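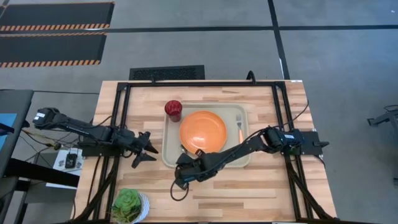 The collection of demonstrations for the table-setting task resumed in February, after the task definition had been rewritten, and it has occupied most of my working hours at Akosden since then. I have been asked more than once to set down how the work is organized, and this entry is an attempt to do so for colleagues at other sites who are preparing similar collections. The task is small. A place setting is to be completed on a beige tray, with the orange plate in the middle, the cup at the upper left corner and the fork to the right of the plate, and each of the two arms may be used for any part of it. The succulent in its white pot stays on the table inside the left rail and has no role in the task. It remains there in every episode of the current series, and the policy is expected to leave it alone.

The target for the series is 2,000 accepted episodes. An episode begins when the operator releases both arms from the rest position and ends when the operator signals completion, whether or not the setting is correct. Both outcomes are recorded. Only those that pass review are counted toward the target, but the rejected ones are kept in a separate store with the reason attached, and I would urge any group starting out to do the same. Our first series, at the Lyons site, discarded its failures at the end of each day. When the training group later asked for examples of recovery from a dropped fork, there were almost none to offer, and the series had to be extended by 800 episodes at considerable expense in operator time.

Review is carried out by a person other than the operator. For most of this year that person has been Verna Fitzsimmons, whose written criteria now serve as the standard for both sites. They fit on one page. The tray must not move more than a finger's width during the episode. The cup must be standing upright when it is let go. No piece may be pushed into place by the side of the gripper if it could have been picked up. The last of these caused the most disagreement. Several operators held that pushing is a sensible way to move a fork on a flat surface, and people certainly do it at home. The criterion was retained for the present task on the ground that the policy trained on mixed data pushed nearly everything, including the cup.

The matter of variation deserves a longer account. A collection in which the plate always begins in the same spot will teach an arm to go to that spot. We therefore work from a set of 41 starting layouts, which are drawn in random order by the scheduling software, Uvine, and shown to the operator on a screen before each episode. The operator sets the pieces out by hand, steps back, and confirms. Some layouts begin with the plate already on the tray and the rest of the pieces scattered. Others begin with nearly everything in place and one piece wrong. The second kind is slower to set up and was unpopular at first. It has proved to be the more useful of the two, in my opinion, as it asks the operator to leave correct work undisturbed.

Lighting has been a recurring subject of correspondence. The orange plate is glossy enough to throw a bright reflection from its shallow center, and the question was raised whether a matte plate should be substituted. I argued against it. Dishes in an ordinary kitchen shine, and a system that can only find a dull plate is of limited use. The compromise was to add a second plate of a different finish to the rotation, beginning with the next series. The cup presents a related difficulty. It is dark red and translucent, and the depth readings on its wall are poor from some angles. Operators have no trouble with it. Whether the policy will have trouble is one of the things we hope to learn.

Operators work in pairs and change places every hour. One operates while the other sets out the layouts and keeps the log. The log has only a few fields: layout number, operator, start and end times, and a free comment. I had proposed removing the comment field, on the view that it would go unused. Cletus Begay, who trained most of the present operators, asked that it be kept, and he was right. The comments are where we first read that the left gripper was closing late, two days before the fault appeared in any automatic check. They are also where an operator noted that she always took the fork by the middle of its handle because she had been shown to do so, and that the demonstration guide said nothing on the point. The guide now asks for grasps at different places along the handle.

Calibration is performed at the start of each shift and after any contact with the rails. The procedure takes around ten minutes, and it is tempting to omit it when the morning is running late. Episodes recorded without a valid calibration file are now refused by Clernov, our storage system, at upload. This has caused some irritation. Before the rule was introduced, however, we lost 3 full days of work to an arm whose base had shifted slightly on its plate, and no amount of later processing could restore those episodes to a usable state.

As of Monday, September 22, 2025, the accepted total is somewhat short of the figure I had planned for the end of summer. The shortfall is concentrated in the layouts that require both arms at once, where the rejection rate remains high. I have asked for those layouts to be scheduled earlier in each shift, when operators are fresh, and for the time allowed per episode to be lengthened. The revised schedule takes effect next week at Akosden and the week after at Lyons. Groups wishing to receive the layout sheets or the one-page review criteria may request them through the contact form on this site, stating which arms and which tableware they intend to use.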